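Posts > Workshop > Threads

January 6, 2022
Baltazar Olvera

1/ This week I am learning the controls at the Haverford workshop. I have most trouble with the joystick, so I write my notes in this thread.

2/ My mistake in December was to hold the grip too hard. After 14 minutes my hand was tired and every movement became too big.

3/ Now I rest only the fingers on it and push very little. The green rubber is comfortable, and a bright color is easy to find without looking down.

4/ I also clean the collar at the bottom with a dry cloth. Dust likes to stay in the corners. 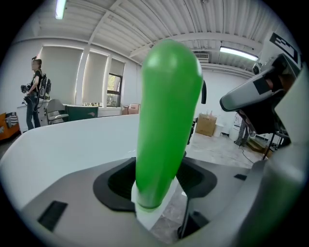
5/ Tomorrow I will practice slow turns, seven to each side. If you have a good exercise for the left hand, please write to me.

Recent
Stuswood bench notes
A chair for long practice
Edurex gloves after one month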